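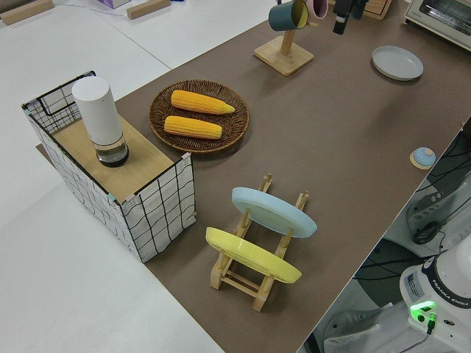
Table layout at the Istodcombe test kitchen: corn in the basket, two plates in the rack.

Husar moves kitchen reset work to robot arms

May 5, 2022

Contract caterer Husar has assigned part of the table reset work at its Istodcombe test kitchen to robot arms, the company said. The tasks cover dishes, mugs and light food items on a standard table. Integration was carried out by Visedov.

Kitchen staff previously reset each table by hand between menu trials. Under the new schedule they set the starting layout, watch the run from a desk and step in when an item is dropped or a grip fails. Every stop is logged with a cause code. Husar recorded 536 completed runs during the acceptance period and 142 that needed a person to step in. Most stops involved mugs.

Two arms can be used at one table. Speed is limited while staff are inside the marked floor area, and either arm can be halted from the desk. 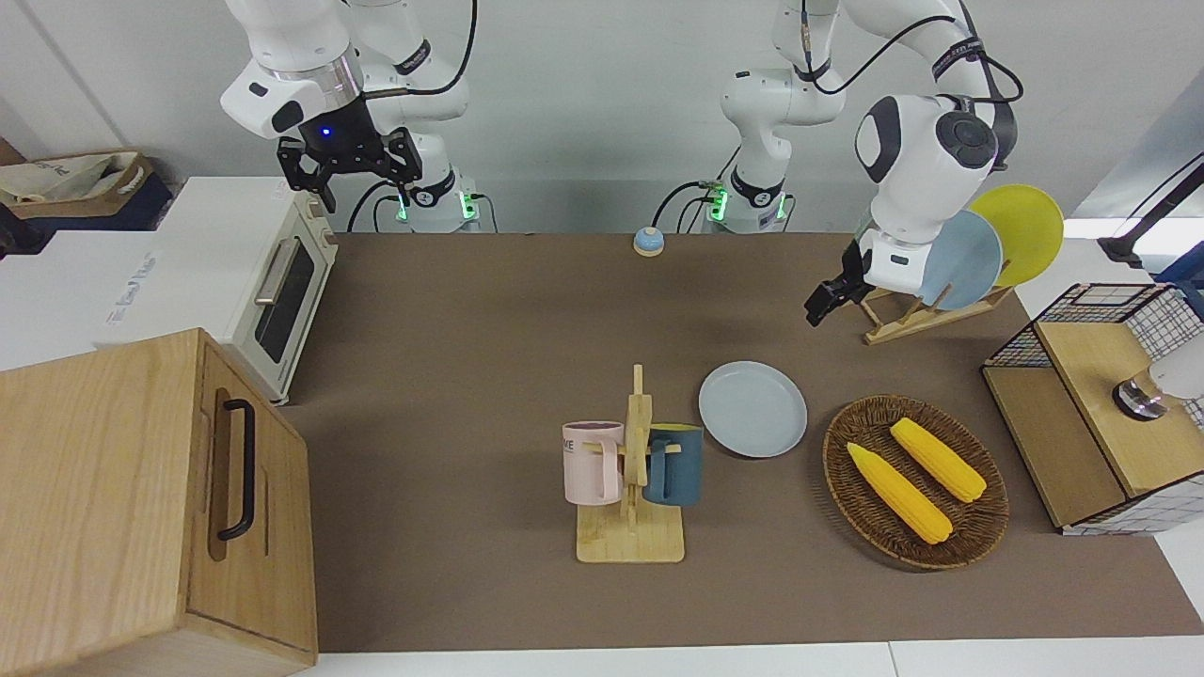
Effect on shifts

No positions have been cut at Istodcombe. The early reset shift has been dropped, and its hours now go to prep and to checking run logs. Staff who work the desk complete a two-day course and receive the technician pay rate for those hours. Lifting of full dish crates is still done by hand.

A second site, Orkholm, is due to start in September with the same table layout. Husar has set a target of 1000 runs there before the schedule is reviewed.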